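March
By Kobina Ackah

The finishing shop at Stunstead sends out 342 tabletops a year, and the man who runs the spray room, Bawa, would like fewer of them to come back. Most returns, he says, are for haze.

"People blame the varnish. I look at the humidity log first," he says. "Above 50 percent I add 15 minutes between coats. Below that I leave the schedule alone."

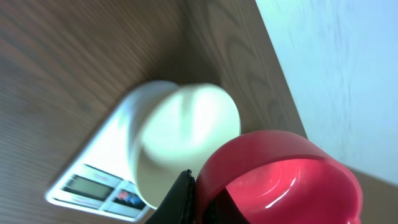

Bawa sands between coats by hand, always along the grain. Straight grain is easy to follow, he says. Where it opens into a lighter, swirling figure, as on the brown top shown, the direction changes every few inches and cross-scratches can show under the finish. "I drop the pressure there and use a finer grit. I don't try to chase the curves."

He keeps the sheen low. A soft reflection hides minor dust, while full gloss shows all of it. The shop tested 2 varnishes last year, Hudadex and Letadum, and kept the first for its longer open time.

Asked about cure, he is brief. "Dry to the touch tells you very little. I press a thumbnail into a test piece from the same batch. If it marks, the top stays on the rack."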